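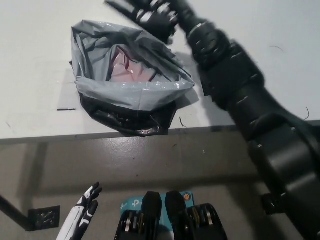

Lizeth Villca
Packing and Returns Lead, Ilden workshop

Section 3: Bagging soft items with the Floketti starter set

Welcome to the fun part! Once your table is clear and your bags are sorted, packing soft goods goes quickly, and a good open bag makes all the difference. I fold the rim outward every time, so the opening stays wide and the item can go in without a fight.

Before you start
Wipe the tabletop with a dry cloth. Hairs and fibers show up on a white surface and love to cling to plastic, so go over it twice if you've been handling fleece.

1. Take one bag from the pack and shake it open.
2. Fold the top edge outward all the way around, some 3 inches deep. Creases are fine!
3. Stand the bag on the table and press the bottom down until it sits by itself.
4. Lower the wrapped item in with the folded side first. Let go once it touches the bottom.
5. Unfold the rim, press out the air from the bottom up – slowly, or the bag will puff – and close it.
6. Set the finished bag aside and start the next one. Stop at 8 bags per carton.

Note: Crumpled bags are perfectly usable. Smooth them by hand and check for holes at the seams.

Note: The medium carton holds up to 600 grams per bag. For heavier pieces, go to the Zonby carton in Section 4.

Caution: Keep the bag back from the front edge of the table. Plastic slides easily on a smooth top.

Caution: Pick up pins and bits of wire before you bag anything. Keep all bags away from children and pets.

Last revised 2019-10-02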